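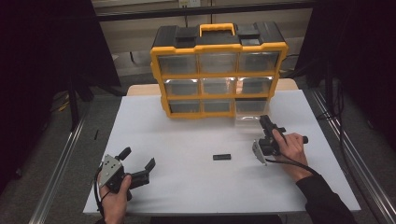 Sorting a coffee can full of mixed screws: by size or by job?

Losgate Home Repair Board > Workshop and Storage

quinlan_st
My father-in-law moved into a smaller place and I got his hardware. Most of it is in coffee cans. Wood screws, machine screws, drywall screws, cup hooks, picture hangers, a lot of brass stuff I can't identify, all mixed together. I have a small drawer organizer to put it in and not a lot of bench.

Before I start I want to settle on a system. Do you sort by size (all the #8s together, all the #6s together) or by what you use them for (hanging pictures, fixing hinges, electrical)? I tried by size once before and gave up because I never knew what size I wanted until I had it in my hand.

hexkey88
By size, always. Diameter first, then length. Head type doesn't matter much until you have a lot of one size. If you sort by job you end up with the same #8 x 1-1/4 in four different drawers and you never know how many you have.

Get a screw gauge, the flat plate kind with the holes and the ruler down the side. It goes fast once you have one.

Raelene Faulkner
I disagree with hexkey. That works for a shop. For a house it's a nuisance. I sort by job and have for years. One drawer is doors and cabinets: hinge screws, strike plate screws, a couple of the long ones for the top hinge. One is walls: anchors, picture hooks, the screws that fit the anchors. One is electrical: cover plate screws, wire nuts, box screws. When something is loose I take the whole drawer out and carry it to the room.

Yes, there are duplicates. Duplicates cost nothing.

hexkey88
They cost you a trip to the store when you think you're out of something and you have it in another drawer.

Raelene Faulkner
I have not made that trip.

tomcat_imdale
First question should be how much of it is worth keeping. Old cans are usually a third junk. Bent nails, stripped heads, rusty stuff, single oddball machine screws with no nut. Dump a can onto a cookie sheet, run a magnet through it, and what's left is your brass, aluminum and plastic. Then go through the steel and throw out anything with a chewed up slot. Steel goes in the scrap bin if your town takes it. Imdale transfer station does, but they want it in an open container, not a bag.

I wouldn't put slotted wood screws in good drawer space either unless you restore furniture.

quinlan_st
Some of them are slotted brass, pretty nice looking. I was going to keep those.

tomcat_imdale
Keep the brass. Drill a full size pilot and run a steel screw of the same size in first, then back it out and put the brass one in. Otherwise the heads twist off.

Kiri Dunstan
+1 on the steel screw first. A little wax on the threads helps too. Paraffin or a candle stub. People used to say bar soap but it pulls in moisture and I've taken out screws that were rusted solid from it.

On the original question, I do a mix. Anything I buy by the box stays in the box on a shelf with the label facing out. The drawers are only for the loose stuff, and those are by type: wood screws, sheet metal screws, machine screws with their nuts and washers, wall anchors, small nails and brads, hooks and eyes. I don't separate sizes inside the drawer. It takes maybe ten seconds to poke through one for the length I want.

benchdog_lou
Ten seconds if the drawer is half full. Mine are stuffed and I end up dumping them out.

Kiri Dunstan
Then you have too many for a drawer and it should be a jar.

old_pete_w
Whatever you do, label it the first day. I used masking tape and it dried up and dropped off by July. Paint pen directly on the drawer front holds up and comes off with rubbing alcohol when you change your mind. Or glue one of the actual screws to the front with a dab of hot glue. My grandson can find things that way and he can't read yet.

hexkey88
Gluing a sample on is fine for machine screws. For wood screws they all look the same from two feet away.

mjr_grornix
Has anybody used the Grornix stackable trays? They have a lid that's supposed to press down on every compartment so nothing migrates. I'm in an apartment and have to keep mine in a closet and bring it out, so whatever I use gets tipped around.

Raelene Faulkner
I have 2 of those. Good for #8 and up. Finish washers and brads get under the dividers. For carrying around they're better than open drawers, which will slide out on you if you tilt the case forward.

mjr_grornix
Thanks. I have a lot of small stuff so maybe not.

benchdog_lou
Pill bottles inside a shoebox. Free and they seal. Not pretty.

quinlan_st
Update. I did the cookie sheet and magnet thing and tossed almost 6 pounds of steel. What's left is a lot more manageable. I went with Kiri's way, by type, except I gave hinge and door screws their own drawer because that's what I'm always looking for. Slotted brass is in a jar.

Two things I still can't place. One is a bunch of small screws with a fine thread and a flat black head, about half an inch long. The other is threaded at both ends with a wood thread on one side and a machine thread on the other.

tomcat_imdale
Second one is a hanger bolt. Table legs, mostly. Keep them, they're annoying to find in small quantities.

Kiri Dunstan
The black ones could be drawer slide screws or could be from a computer case. Try one in a #6-32 nut. If it spins on, it's a machine screw.

hexkey88
Which a gauge would have told you.

quinlan_st
It went on the 6-32 nut. Machine screw drawer it is. I'll pick up a gauge next time I'm in Losgate.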